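ok so Lụa Trương finally put a price on features and my group chat is a mess

She told the Gosness radio morning show it's 2,000 a verse, half up front, and she won't even open your demo before that!
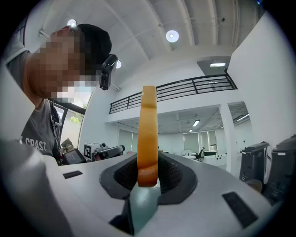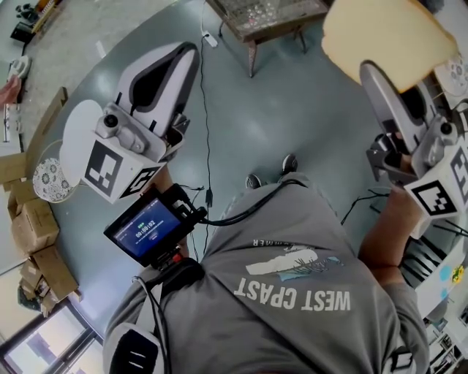

Anežka Malý got hers free back in December, before Tiêu blew up, and that song is still the best thing either of them has done (fight me). I'd pay just to hear them do it live again. My own merch budget is gone till the Plostasberg show, so it's gray t-shirt with white letters across the chest for me too, no tour hoodie. Tickets are 70 and I already got mine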